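검은 대리석 무늬 상판, 보수와 교체의 경계

2021년 8월 27일

상업 공간용 가구의 표면 보수는 신품 제작과 평가 기준이 다르다. 울레리아(Ulleria)에서 상판 보수를 맡고 있는 잔니 카타네오는 첫 점검에서 색이나 광택을 보지 않는다고 했다. 먼저 보는 것은 모서리와 이음부다.

"가운데 긁힌 자국은 고객이 이미 알고 옵니다. 문제는 모서리 밑면입니다. 그쪽으로 수분이 들어가면 심재가 부풀고, 그 단계에서는 표면을 아무리 손봐도 평탄도가 돌아오지 않습니다."

그가 기준으로 삼는 값은 단순하다. 길이 700밀리미터의 직선자를 상판에 대각선으로 올리고 틈을 잰다. 틈이 2밀리미터를 넘으면 보수 대상에서 제외하고 교체 견적을 낸다. 이 기준은 카타네오가 전 직장인 건리(Gunley)에서 쓰던 것을 그대로 가져온 것이다. 울레리아의 다른 작업자들은 처음에 지나치게 엄격하다고 보았으나, 지난 2월부터는 접수 양식에 측정값을 적는 칸이 생겼다.

어두운 색 상판은 작업 난도가 높다. 밝은 색에서는 드러나지 않는 미세한 연마 자국이 검은 바탕에서는 빛의 각도에 따라 뿌옇게 떠오른다. 무늬가 있으면 사정이 다시 달라진다.

"단색 검정이 제일 어렵습니다. 무늬가 있으면 보수 경계를 무늬 선에 붙여서 끝낼 수 있습니다. 다만 선의 방향을 잘못 읽으면 경계가 오히려 두드러집니다. 천연석의 맥은 굵기가 일정하지 않고, 갈라진 뒤에 가늘어지는 쪽이 있습니다. 인쇄 무늬도 대개 그 규칙을 흉내 냅니다."

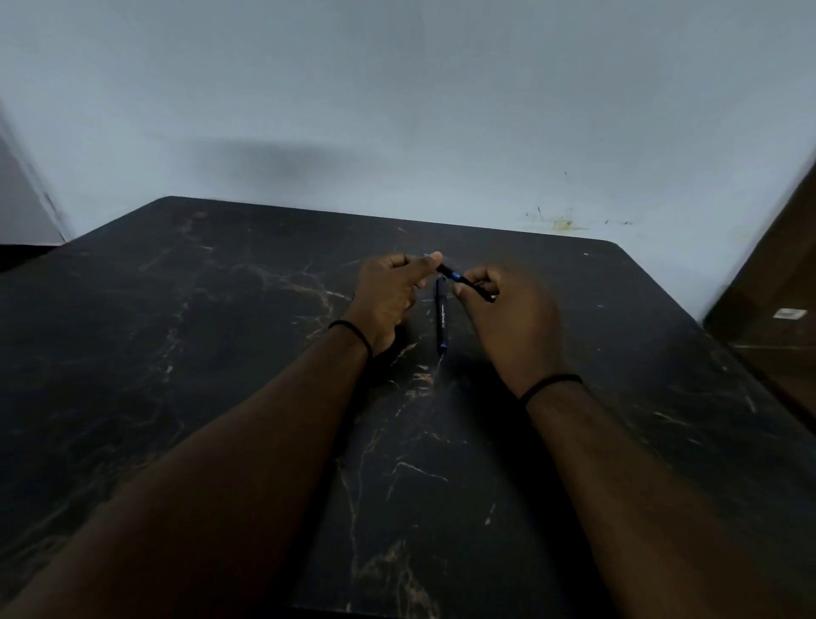

색 맞춤에는 안료 다섯 가지를 쓴다. 검정 두 종과 황갈색, 금색, 미백색이다. 검정이 두 종인 까닭을 묻자 카타네오는 푸른 기가 도는 검정과 붉은 기가 도는 검정을 구분해야 한다고 답했다. 실내 조명의 색온도가 낮은 식당에서는 후자를 잘못 쓰면 보수 부위가 갈색으로 보인다. 그래서 최종 확인은 작업장이 아니라 납품 장소의 조명 아래에서 한다.

충전재의 선택에 대해서는 의견이 갈린다. 빌덴(Billden)에서 자재 시험을 담당하는 로시오 아구델로는 경화형 수지를 권한다. 왁스 계열은 시공이 빠르지만 뜨거운 그릇이 닿는 식탁에서는 수명이 짧다는 것이 근거다.

"왁스로 메운 자리는 눌림 시험에서 먼저 차이가 납니다. 세로로 세우는 패널이라면 저도 왁스를 씁니다. 수평면에는 권하지 않습니다."

카타네오는 이 견해에 일부만 동의했다. 깊이가 얕은 흠에 수지를 채우면 주변보다 단단한 점이 생기고, 이후 표면이 고르게 닳지 않는다고 했다. 그는 얕은 흠은 메우지 않고 보호제만 도포한 뒤 그대로 두는 경우가 많다. 고객에게는 작업 전에 이를 문서로 알린다.

경화 시간도 분쟁이 잦은 항목이다. 영업장은 당일 사용을 원하지만 울레리아는 10시간 이내의 재사용을 허용하지 않는다. 르페브르(Lefèvre)에 납품한 식탁 건에서는 이 시간을 지키지 않아 컵 바닥 자국이 남았고, 재작업 비용은 양측이 나누어 부담했다. 이후 계약서에는 사용 개시 시각을 기재한다.

일상 관리에 관한 권고는 짧다. 중성세제를 희석해 닦고, 마른 천으로 물기를 제거한다. 연마 성분이 든 세정제와 멜라민 스펀지는 쓰지 않는다. 아구델로는 여기에 알코올 소독제를 덧붙였다. 최근 들어 시험 의뢰가 가장 많은 항목이며, 도막 종류에 따라 결과 차이가 크다고 한다.

"제품 표에 알코올 내성이 적혀 있지 않으면 밑면이나 여분 조각에 먼저 시험해야 합니다. 한 번 닦아서는 변화가 보이지 않습니다. 반복 횟수가 중요합니다."

카타네오는 현재 모서리 밀봉재 두 종을 비교하고 있다. 시편은 모두 같은 판에서 잘라 냈고, 결과 정리는 아구델로가 맡는다.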